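3. The Bench Model and the Playing Table

3.1 Why a model was made first

The work reported here was done in a shared workshop at Manalastas, where the members pay a monthly fee and share the tools. Jhun Gatchalian built the table and wrote the motion code. Edgardo Abella made the drawings and kept the log. Our goal was small: an arm that can take a chess piece from one square and put it on another square, on a table that can be used for other jobs on the same evening.

In the first month we planned to test directly on the bench. This plan was changed in June, when the arm was not free on most evenings. We then made a simulated copy of the corner where the table will stand, with the wall shelf, the switch plate and the table legs. The copy was made in Nundetell, the scene editor that our group wrote for earlier projects. All distances in it were measured by hand with a steel tape and written in the log before they were entered.

The chessboard is a difficult object for a beginner group. The squares are small, the pieces have different heights, and a tall piece can stand in the way of a short one. For this reason we did not begin with a full set. The test positions have only a few pieces, as in a late endgame, and the king is always one of them. The rules of chess are not checked by our program. It receives the name of a start square and the name of an end square, and it plans the path between them.

We place four views in the model. Two look down on the table, one looks from the side, and one is fixed close to a gripper and looks along its fingers. Figure 3 gives one rendered image from each.

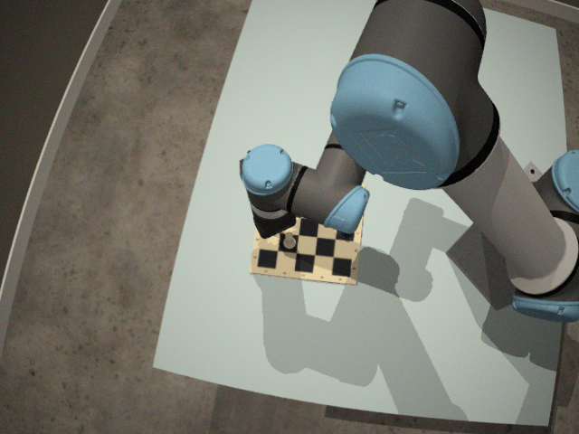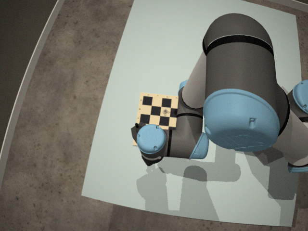
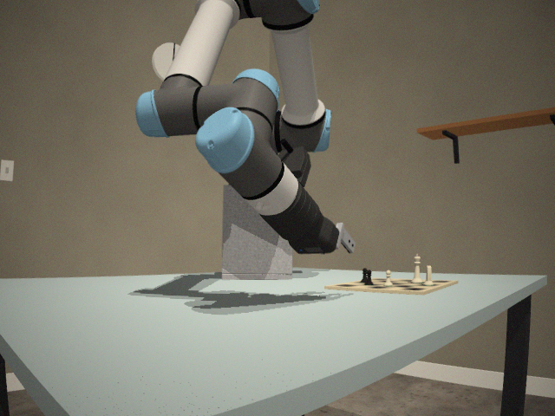
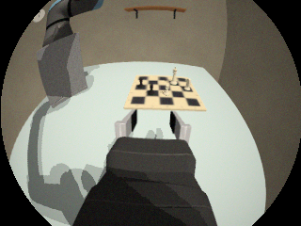
Figure 3. Rendered views of the chessboard on the simulated table.

Filed under: Workshop Builds / Simulation

3.2 What the views are used for

The views from above were planned for reading the board. In practice they have a weakness which is easy to see in the first and second images of Figure 3. The wrist of the arm comes between the view point and the board, and a part of the squares is hidden. When the arm is low, the program cannot see if a piece is on a hidden square. We solved this in a simple way. The arm goes back to a rest position before each reading, and the board is read only at that time. The cost is a longer cycle, but the program became much easier to write.

The side view (third image) was added later by Abella. It shows how high the fingertips are over the board, and this was the value that we had wrong in the early tests. In the first version of the model the tabletop was entered too low, and every approach ended above the piece. The drawing was correct. The mistake was made when the number was copied from the log.

The gripper view (fourth image) is strongly curved at the edges, and the corners are black. We do not correct the full image. Only the middle part is used, where the two fingers and the board are both visible, and the curve is small enough there for our purpose.

3.3 Shadows

Shadows gave us more trouble than we expected. In all four views there are gray shadows on the tabletop, and in the views from above they overlap. Our first piece detector, named Idard, looked for dark spots on light squares. It reported pieces where there was only shadow. The second detector, Riterix, compares the board with a stored image of the same board without pieces, and it is less sensitive to this. We kept the strong light in the model, as the lamp in the real corner cannot be moved.

3.4 Test runs

We made 1554 planned moves in the model. From these, the first 300 were used only for setting the approach height and are not included in the results. A further 65 moves were stopped by the planner before the fingers closed, most often when the target piece stood next to the king. The path length was limited to 1000 steps for each move, and a move that passed this limit was counted as failed.

The same planner will be used on the bench without change, except for the speed, which will be lower. The table frame is already cut to the size in the drawings. The results for each type of piece are given in Section 4.

This site uses cookies to remember your reading settings. By continuing to browse you accept our cookie policy. Accept | Manage choices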